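Home > Keys, locks & small fixings

Getting a flat tag onto a split ring without wrecking my nails (or the ring)

Posted 4/19/23 by Hsin-yi Chou

Hi all, quick one hopefully. We've taken over the keys for the allotment sheds at Sirnness, 52 of them, and every key needs a tag so people stop walking off with the wrong one. Tags are flat, small metal eyelet in the top. Rings are the ordinary thin split kind. Bought the lot from Hevulard, cheap, fine.

Problem is getting the eyelet on. Did 14 last night and my thumbnail's in bits. Two of the rings have opened up and won't sit flat again. Is there a knack? Don't want to buy a special tool if I can help it but will if it's a couple of quid. Also is it tag first then key or the other way round, my sister says it matters and I don't see why.

Thanks in advance, got to get them handed out before the meeting.

Irfan Wuisan
Tag first. Key is thicker so it stretches the ring, then the tag goes on a ring that's already gappy and drops off in someones pocket. Learnt that at Randgate, we had a board with 19 hooks and half the tags ended up on the floor.

For opening: staple remover. The little claw sort, not the long flat one. One tooth in the gap, squeeze gently, slide eyelet on, let go. Then hold the ring still and turn the tag round it, don't turn the ring. Keep the tag hanging straight down while you do it, if it's twisted the eyelet jams on the step where the wire doubles. 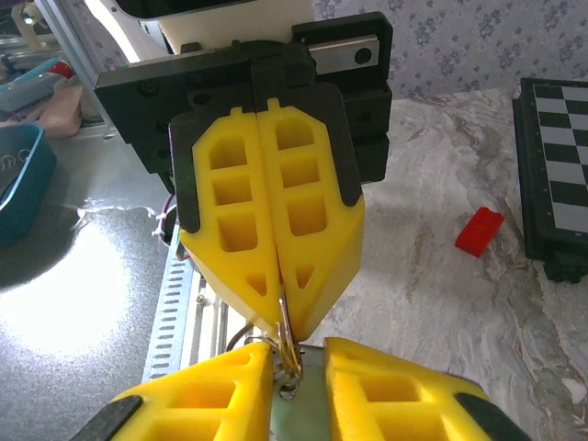

Can the rings that opened up be saved?

Throw them away. Once a thin ring has a gap you can see, squeezing it with pliers only moves the gap somewhere else, and it'll lose a key sooner or later. They're pennies each.

Oh and do all the tags in one sitting, then all the keys. Much faster than one complete set at a time.

Szu-yu Chu
just use a coin

Hoi-yan Ho
Agree with Irfan on the order. Coin does work but only on the bigger rings, on thin ones it slips and you get a nice scratch down the tag.

Couple of other things. Check the eyelets before you start, some have a rough edge on the inside where they've been punched and that's what catches, not you. Quick rub with a nail file. And if a ring's really stiff slide a bit of thin card into the gap first, leave it a minute, then go in with the remover.

If you've not written on the tags yet do that BEFORE they go on the rings. Permanent marker, let it dry propely, it smears otherwise. I put the shed number on both sides. We did ours in September and they're still readable, bit faded on the ones that live in coat pockets.

Spare key for each shed on a different sort of ring if you've got any, saves mixing up the sets later.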